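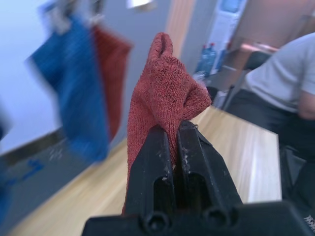 Week 2: Getting There Is Already the Story

Writing About Place, Friday section, Room 407

Welcome back! I read your first-week pages on the bus home and missed my stop, so thank you for that. Plenty of good arrivals in the pile, and a few that spent a page and a half at the airport before a single person spoke. Tonight is all about how to open a travel piece, and about the difference between a place you are visiting and a place you are going back to.

Starting in motion

Look at the first paragraph of your draft and find the earliest sentence where somebody wants something. A seat by the window, the right change, a bathroom. Try starting there! In the Berkari ferry essay we read last week, the writer opens with a deckhand refusing to let her bring a ladder on board. We don't know yet why she has a ladder. We don't know what country we're in. We keep reading anyway, and the harbor and the weather and the long family history of that ladder come in around the argument, a bit at a time.

Compare the first version of the same essay (page 18 of the packet). It begins with the founding of Berkari and the size of its fishing fleet. Every fact in it is correct and I have never once made it to the second page without getting up for coffee.

The visitor and the returner

A visitor notices everything, which is wonderful and also a problem, and the draft fills up with spices and rooftops. A returner notices what has moved. The bakery in Fikville is a phone shop now. The hill you used to push your bike up takes four minutes in a taxi. Your aunt's kitchen has the same calendar hook with a new calendar on it.

Returners have a second problem, and I saw it in several of your pages: they explain too much to the reader and too little to themselves. If you grew up calling the evening meal by a certain name, use the name. Put it next to a pot and a spoon and people hungry at a table, and we'll get it. Save the explaining for the things that puzzle you. Why did you put on your old accent at the ticket window? Why did it annoy you when the clerk answered in English?

A note on "home"

Circle the word every time it turns up in your draft. Then read only the circled sentences, out loud. Some will mean a house, some a country, some a feeling you had when you were nine. Keep the ones where you know which it is.

Dialogue on the road

Short is good. People carrying bags don't make speeches. Let them talk past each other, let a question go unanswered, and let your own lines be the worst ones in the conversation (they probably were). If you don't remember the exact words, write what you do remember and say so in the piece. The Peng market essay handles this beautifully: "He said something about the rain, or about my shoes." One sentence, and I trust that writer for the rest of the trip!

Be careful with spelled-out accents. Word order and a favorite phrase will carry a voice much further than dropped letters.

In class

Write for ten minutes about a doorway, gate or counter you had to get past on a trip. Stay on this side of it. Don't let yourself through until the last line.

Swap with a neighbor. Underline one detail only this writer could have noticed, and put a check mark where you first knew what kind of place you were in.

For next time

Read the Mollon train piece, all of it, including the long part about the broken heater. Mark the spot where the writer stops being a tourist. People disagree about where this is and I'd love a good fight over it.

Write 300 words on coming back to a place after a long gap. No weather in the first paragraph, please. It can be another country or your old middle school parking lot, and I have had terrific pages about both.

Bring two copies, double spaced. The copier on our floor is still out, but the one by the library stairs takes coins.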